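Notes pour la causerie d'Ornard, 22 janvier 2021
Ariel Aquino
« Deux faces, trente minutes : ce qu'on entend dans les cassettes des autres »

(Attendre que tout le monde ait coupé son micro. Dire bonjour à ceux qui arrivent en retard, sans reprendre le début.)

Bonsoir ! Je parle vite quand je suis content, et ce soir je suis content, alors si je m'emballe, écrivez « doucement » dans la discussion, Honeylyn me fera signe.

Je commence par du son. Pas d'introduction, pas de sommaire. J'en passe vingt secondes et je ne dis rien.

(EXTRAIT 1, la dame et la bouilloire. Ne pas parler par-dessus !!)

Alors, qu'est-ce que vous avez entendu ? Une dame qui chante, oui. Moi, la première fois, j'ai surtout entendu la bouilloire. Elle siffle au deuxième couplet, la dame continue, on entend une chaise, puis quelqu'un qui traverse la pièce en chaussons, et la bouilloire s'arrête. La chanson, je la connaissais déjà, elle est dans tous les recueils. La cuisine, elle n'est dans aucun recueil, et c'est pour la cuisine que je suis resté six ans dans cette histoire.

Diapo 2. Le fonds Lacson

Pour ceux qui débarquent : Lacson, c'est un hameau au-dessus d'Ornard. À la fin des années soixante-dix, l'instituteur a prêté un magnétophone à ses élèves avec une consigne toute simple, enregistrer quelqu'un de plus vieux que soi. Il a recommencé l'année suivante, puis encore l'année d'après, et les élèves devenus grands ont continué avec leurs propres cassettes. On se retrouve avec 290 cassettes, dans des cartons à chaussures, des boîtes à biscuits, et même un tiroir de commode qu'on nous a donné tel quel, avec le papier à fleurs au fond (j'ai gardé le tiroir, il est chez moi, j'y range mes câbles).

On en a tiré 1 469 fichiers. Pourquoi tant ? Parce qu'une cassette, ça change d'avis en cours de route. Trois chansons, une recette, un bout du journal parlé enregistré par-dessus, un enfant qui compte jusqu'à cent et qui s'arrête à soixante-deux. On a coupé à chaque fois que le sujet changeait. Est-ce que c'était une bonne idée ? J'y reviens, je n'en suis plus si sûr.

(Si quelqu'un demande les droits maintenant, répondre « diapo 9 ».)

Diapo 3. Les étiquettes

J'adore les étiquettes. « Mémé, suite. » « Ne pas effacer », avec un match de foot dessus. « Divers bon. » Ah, « Divers bon », j'en ferais volontiers le nom de l'association. Honeylyn Catacutan a fait tout le relevé des étiquettes à la main avant qu'on passe la moindre bande, et je râlais, je voulais écouter ! Elle avait raison. Une étiquette sur deux ne correspond pas au contenu, mais elle correspond à ce que quelqu'un croyait avoir sur la cassette, et ça renseigne drôlement. On note donc les deux, ce qui est écrit et ce qu'on entend, dans deux colonnes séparées, et on ne corrige jamais la première.

Conseil pratique, si vous en avez chez vous : photographiez l'étiquette, le boîtier et le petit carton plié à l'intérieur, recto et verso. Dans le pli il y a des numéros de téléphone, des listes de courses. On a retrouvé deux chanteuses grâce à une liste de courses.

Diapo 4. La lecture

Le lecteur, c'est un Mandthorpe à deux platines dont une seule marche correctement. On nettoie les têtes à l'alcool entre chaque cassette, on avance et on rembobine une fois en entier avant de lire, et on règle l'azimut à l'oreille. Je sais, « l'azimut », ça fait savant. C'est une petite vis. On la tourne tout doucement jusqu'à ce que les « s » redeviennent des « s ». Si vous avez la flemme de tout le reste, faites au moins ça, le gain est énorme !

(EXTRAIT 2, même phrase avant/après la vis. Prévenir que le premier est très sourd, sinon ils montent le volume.)

On lit à vitesse normale, en temps réel. On m'a souvent proposé d'aller plus vite. Non. Il faut quelqu'un qui écoute. C'est long, on tricote, on épluche des haricots, mais on écoute, et c'est là qu'on attrape le nom prononcé une seule fois au bout de vingt-huit minutes.

Diapo 5. Ce qu'on n'a pas nettoyé

Gros sujet de dispute. Au début j'enlevais tout, le souffle, le ronflement, les claquements. J'étais fier comme un coq. Et puis j'ai fait écouter le résultat à une dame de Lacson dont la mère chantait, et elle m'a dit : « on dirait qu'elle est dans une boîte ». J'avais effacé le poêle. Depuis, on garde la copie brute, toujours, et on fait à côté une version d'écoute à peine peignée.

(Ici, laisser un silence, boire un coup.)

Diapo 6. Les coupes

J'avais dit que j'y reviendrais. En coupant par sujet, on a perdu les passages. Quand la vieille voisine arrête de chanter et dit « bon, et ton genou ? », c'était rangé nulle part, ni chanson ni récit. On avait une catégorie « transitions » qui est devenue de très loin la plus jolie de la collection. Si c'était à refaire, je garderais la face entière comme unité et je poserais seulement des repères dedans. On est en train de recoller. C'est pénible. Ne faites pas comme nous.

Diapos 7 et 8. Trois voix

Passer les extraits 3, 4 et 5 à la suite. Le berger qui imite ses chiens. La comptine avec le gros mot (vérifier qu'il n'y a pas d'enfants, ou bien s'en moquer). Et la berceuse à deux voix, enregistrée au fond d'un couloir, où la seconde voix arrive en retard et ne rattrape jamais la première. Un musicien m'a expliqué que c'était une erreur. Je l'ai réécoutée sur une autre cassette, dix ans plus tard dans la vie de ces deux femmes, et le retard y est toujours, exactement au même endroit. Alors, l'erreur…

Diapo 9. Les droits, les gens

On a écrit à toutes les familles qu'on a pu retrouver. La plupart disent oui tout de suite, certaines disent oui mais pas la fin, et quelques-unes disent non. Quand c'est non, on rend la cassette et une copie propre, et on ne garde rien. J'y tiens beaucoup. Il y a une chanson magnifique que vous n'entendrez pas ce soir, ni en février, ni jamais, et je la fredonne sous la douche, voilà toute sa diffusion.

Dire aussi : les enfants de l'époque ont la cinquantaine. Entendre sa voix de huit ans poser une question à son grand-père, ça secoue. On propose toujours d'écouter d'abord seul, chez soi, et on n'appelle pas le lendemain pour savoir si « ça a plu ».

Diapo 10. La question qu'on me pose à chaque fois

« Il faut un gros ordinateur, non ? » Eh bien non. Le son, ça ne pèse presque rien à côté de la vidéo. Une tour de bureau d'occasion fait très bien l'affaire, avec une entrée son correcte et un disque neuf. Une carte graphique de station de travail ne vous servira à rien pour écouter Mémé, gardez vos sous pour les câbles et pour un deuxième disque, rangé dans une autre maison. Je passe vite là-dessus, il y a toujours deux messieurs qui veulent en parler pendant une heure et je les attends à la fin avec plaisir.

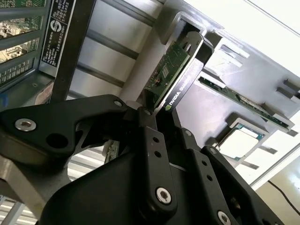
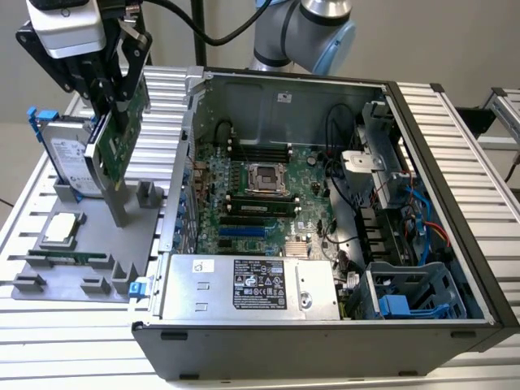 (Enchaîner.) Une Quadro d'un côté, une tour Dell ouverte et couchée de l'autre. On reprend !

Diapo 12. Et maintenant ?

On cherche des oreilles. Savoir monter un son, on vous l'apprend en une soirée. Connaître le patois du haut, par contre, ça ne s'improvise pas, et il nous reste des passages entiers notés « ? ». Un mot en particulier, Honeylyn va le passer, on l'a dans quatre cassettes et on hésite entre une plante et une insulte.

(EXTRAIT 6, le mot. Le passer deux fois. Lire les réponses de la discussion à voix haute, même les idiotes.)

Prochaine écoute en février, mêmes conditions, chacun chez soi avec un casque si possible. Thème : les bruits de table. Si vous avez une cassette dans un placard, ne la mettez pas dans l'autoradio pour voir ! Écrivez-nous d'abord.

Questions probables :
Le format : WAV pour garder, MP3 pour envoyer aux cousins.
Les bandes moisies : on ne les lit pas, on les isole dans un sachet en papier et on demande conseil.
Le match de foot sur « Ne pas effacer » : oui, on l'a gardé, il est très bien.
Le tiroir : non, il n'est pas à vendre.

(S'il reste du temps, repasser la bouilloire.)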